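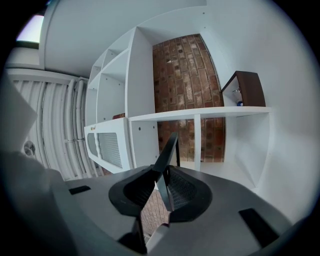
Figure 4-1. Hand-held gripper facing open shelving, jaw finger raised, as recorded by the tool's own camera.

4. Collecting Shelf Demonstrations by Hand

Read section 3 (Charging and Storage) first. If you skipped it, the tool will find a way to tell you, usually about halfway through your best run of the day.

This section covers the rules for recording demonstrations at shelving, cabinets, cubbies and other furniture that was there before you arrived. It applies to the Prakudlow hand-held gripper, all grips and all jaw sets. Rules marked MUST are checked at review. Rules marked SHOULD are checked when the reviewer has had a bad morning.

4.1 Before you pick up the tool

1. Get permission for the room. Permission for the building does not count. Permission from a person who was on the phone at the time does not count either.

2. Fill in the site card. You need the room name, the furniture type, the operator's initials and the tool number. "Shelf, white" is an acceptable furniture type. "Shelf, nice" has been submitted and returned.

3. Walk the work area once with your hands empty. Look for loose boards, things that lean, things that roll, and anything on an upper shelf that would land on you if you bumped the unit. Adjustable shelves sit on small pins. Press down lightly on the front edge of each board you plan to use. If it tips, leave it out of the session and write it on the card.

4. Find out what on the furniture may be handled and what may not. Boxes and trays count as containers, and permission to move a container is not permission to empty it. Ask about the contents separately.

5. Clear the floor where you will stand. You will be looking at the jaw. Your feet will be on their own.

6. Ask everyone who is not part of the session to stay out of the recording area until you say you have stopped. The lens takes in far more of the room than you would expect, including most of what is beside you.

CAUTION: Do not record people who have not signed the consent form. Blurring faces later is a repair, and a slow one. Budget 18 minutes per recording if you insist on learning this yourself.

4.2 Setting up the view

The camera rides on the tool and sees what the jaw sees, plus a generous helping of ceiling. A round picture with black corners is normal. So are shelves that bow and brick courses that sag like an old mattress. Do not tilt the tool to try to straighten them. You cannot, and the tilt will be recorded as part of the demonstration.

1. Hold the tool at the height of your lower ribs, grip relaxed.

2. Check that the jaw finger is in view and that nothing crosses in front of it. Sleeves are the usual offender, followed by lanyards.

3. Check that the gripper body shows along the bottom of the picture. It belongs there. Operators new to the tool try to crop it out by pushing the lens forward, and the mount does not enjoy this.

4. Look for bright sources near the edge of the view, such as windows and ceiling lights. A glow in one corner is acceptable. If the glow spreads across the jaw, turn your body until it does not.

5. Turn slowly to the left and right to take in the full width of the furniture, then return to your starting position. Take at least 8 seconds over it. This sweep is used for mapping, and a fast one gives us a map of a smear.

6. Hold still for a slow count of three. Start the demonstration.

NOTE: Large plain walls give the tracking very little to hold on to. Brick, grilles, shelf edges and rows of pin holes give it plenty. If you have a choice of where to stand, keep some of the busy material in view while you work. If you have no choice, move more slowly and lower your hopes.

4.3 Rules for the demonstration itself

1. One task per recording. "Take the item out of the box" is a task. "Take the item out of the box, then tidy up a bit" is a task and a hobby.

2. Approach containers from the open side wherever you can reach it. Reaching over a raised side is allowed if the card says that is the task. Never lift a box by one thin panel.

3. Use the jaw for everything. Your free hand stays out of the recording. It may not steady, nudge, catch or encourage. If something is about to fall and might break, catch it, say "void" out loud, and stop. We would sooner lose a recording than somebody's pottery.

4. Move at the speed of a person putting away dishes in a house where someone is asleep. Demonstrations made at showroom speed teach showroom manners, and the arm that learns from them weighs 86 pounds.

5. Do not brace the tool against the furniture. Painted boards mark easily, and brick takes the finish off the jaw tip with great efficiency.

6. Keep the finger out of grilles, vents and slots. This applies to cabinet fronts, to radiators and to anything with blades behind a cover. It also applies when you have dropped something down there. Stop the recording and use a proper tool.

7. Leave mistakes in. A missed grasp followed by a calm second try is useful and MUST NOT be trimmed. A missed grasp followed by language is less useful, but log it anyway. Audio is removed before review, at the reviewers' request.

8. End each recording with the jaw open and clear of the furniture by at least a hand's width. Hold for a slow count of three.

WARNING: Never reach into the jaw while the tool is powered. The jaw closes when the trigger is squeezed, and you will be amazed how often the hand that squeezes the trigger belongs to the same person.

4.4 Resetting between recordings

Resets are where good data goes to get dull. If you put an object back in exactly the same spot every time, the robot will learn the spot and ignore the object. The Tesfamariam pilot spent all of July finding this out. The resulting policy could pick a cup from one corner of one shelf in Stedville and was otherwise ornamental.

1. Return the object to the furniture by hand with the recording stopped.

2. Change at least one thing: its position, its rotation, or which way the container faces. Write down which.

3. Do not change the height of a shelf during a session. The pins are fiddly, the owner has them where they want them, and the map you made in 4.2 will quietly become a work of fiction.

4. Leave everything else alone. If a book is lying flat in a cubby, it keeps lying flat. You are a guest with a gripper – behave like the first half of that.

5. After every tenth recording, put the tool down and flex your hand. A tired grip shows up in the finger as a small wobble, and the wobble gets learned along with everything else.

4.5 Checking recordings on site

Check before you leave. Driving back to redo a session is nobody's idea of field work.

1. Play the first and last recording of each task from start to finish. Skipping to the end is how operators discover, a week later, that the middle is all ceiling.

2. Confirm that the jaw finger stays visible throughout. Brief cover by the object being grasped is fine.

3. Confirm that the tracking score is 77 or higher. Below that, the recording MUST be repeated. If the second try also falls short, change where you stand before you make a third. Trying harder in the same place has never moved the number.

4. Read through the voids. Each one needs a reason in plain words. "Dropped" is a reason. "See video" is an invitation to watch a video, and the reviewer will decline.

5. Put the furniture back as you found it, using your notes from 4.1. Ask the person who gave permission to look it over and initial the card.

4.6 When to stop a session

Stop, power down and do not restart until the cause is fixed if any of the following happens:

The finger is bent, loose or chipped.
The jaw moves without the trigger, or ignores it.
Any part of the gripper body is warm enough to notice.
A shelf board shifts on its pins.
Someone walks into the recording area and stays to ask what you are doing.

The last one is less dangerous than the others but takes longer. Stop anyway. Explaining and recording at the same time produces a poor version of each. Nelgate operators carry a one-page handout for the purpose; copies are in the lid of the tool case, behind the foam.

Report damage to the furniture the same day, however small, to the owner and to the site lead. Report damage to the tool on form T-2. Report damage to yourself first.

4.7 Changes to this section

Revised January 7, 2021, by Bereket Kahsay. Rule 4.3.6 now names radiators and vents. Rule 4.4.3 is new. The old permission to hold a flashlight in the free hand is withdrawn, for reasons set out at some length in the July review notes.

Continue to section 5, Transferring Recordings. Bring the cable. It is a different cable from the one you used in section 3.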